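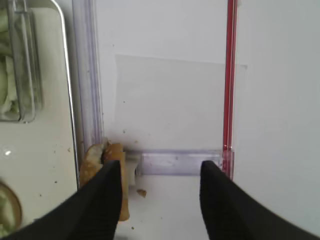
Chapter 13
Building a Sandwich in Order

I learned to make sandwiches badly. My first food job was at a lunch counter called Clunard, and on day one I put the tomato straight on the bread, piled on whatever I could reach, and handed the customer something that slid apart before she got to her table. Innes Dalgleish, who ran the counter, ate one of mine for lunch and made me watch. I still think about that lunch!

So before we get to any recipes in this chapter, I want to talk about order. I mean two kinds: the order your ingredients sit in before you start, and the order they go on the bun. Most beginners only worry about the second one, but the first is where you save your time (and your temper).

13.1 Set the table first

Slice your tomatoes and buns, chop your lettuce, shred your cabbage, and get all of it within reach before you touch the first sandwich. At Clunard we sold 78 sandwiches on a slow day and 194 on a good one, and you can't be hunting for the lettuce 194 times. I like each thing to have its own spot - wet things in one place, bread in another - and I like slices standing up, so I can grab one without peeling it off its neighbor. 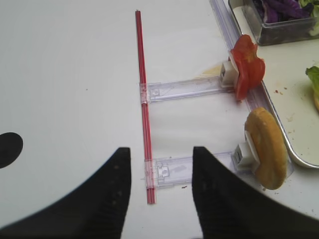

Figure 13.1 Tomato and bun, each upright at its own holder, with the shredded cabbage over on the tray.

Crumbs will happen. Wipe them up between batches and don't fuss over them in the middle of one.

13.2 From the bottom up

Start with the bottom half of the bun, cut side up. Lettuce goes on next, and I let it hang over the sides a little. It keeps the juicier stuff off the bread, and a ruffled leaf gives the meat something to grip. Then comes the meat, right in the center. One round slice of salami is plenty for a small bun.
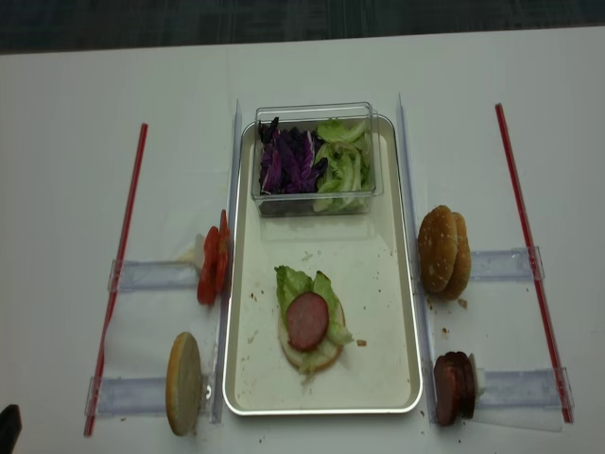
Figure 13.2 Bun, lettuce, salami. Tomato slices stand to the left of the tray; cabbage and chopped lettuce share the container.

Tomato goes over the salami, then a pinch of cabbage for crunch, then the lid. If you want something fried in there too, add it last and serve right away, or the crust goes soft on you.

Try it now with two buns. Build one in my order and one with the tomato on the bottom, leave them both for 13 minutes, then lift the lids and feel the bread. Write down what you find, and keep your notes handy for Section 13.3, where we get into sauces.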